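Arthur Robotics Club: Frequently Asked Questions

Last updated July 31, 2022

Who can join?

Any student at Dravamberg in grades nine through twelve. You do not need to have built or programmed anything before. We had 17 members last year and most of them started with no experience.

When and where do you meet?

Twice a week after classes in Room 318. The first meeting of the new year is in October. Bring a laptop if you have one. If you don't, the club has a few to share.

Who runs it?

Fitzgerald Ridgeway is the faculty advisor. Saimi Partanen is student captain and handles sign-ups. Reijo Hirvonen looks after the arms and hands, so ask him before you change a cable or take anything apart.

What do members work on?

There are two teams. The Trereteo team writes the control software for a two-armed robot and trains it on table tasks. The Prundness team builds small wheeled robots from kits. New members usually try both and pick one by the end of the first month.

What is the bowl task?

It is the first task every Trereteo member learns. Three bowls go on the table and the robot has to nest them into one stack. It sounds easy, but the last bowl often catches on the rim of the one below it, and the grip has to stay light enough to let the bowl drop into place. We use bowls that are all the same color, so the program can't rely on color to tell them apart.

One hand does the stacking in our basic version. A finger goes over the rim to the inside of the bowl and the thumb presses on the outside. 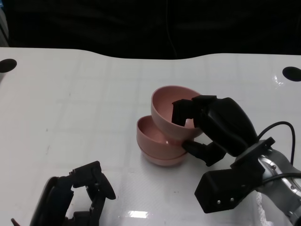
Do I have to know how to code?

No. Members who don't code can move the arms by remote control, record attempts, keep the log sheets or work on the written report. If you want to learn, Rania Samir teaches a beginner Python session before the regular meeting.

What counts as a successful attempt?

All three bowls nested and level, with both hands clear of the stack. If a bowl is still tilted when time runs out, log it as a miss — even if it settles a moment later.

Is there a competition?

Yes. The Trereteo team enters the regional manipulation challenge in the spring. Tasks are announced ahead of time, and each team also submits a short report. Going to the competition is optional.

Is there a fee?

No. Members pay for their own lunch on competition day.

What are the safety rules?

Keep your hands off the table while the arms are powered. Tie back long hair. One person stays at the stop button during every run and does nothing else.

Can parents visit?

Yes, at any meeting. Please check in at the front office first.

How do I sign up?

Pick up a form from Zoi Vlachopoulos in the main office and return it to Saimi. A parent or guardian needs to sign the second page.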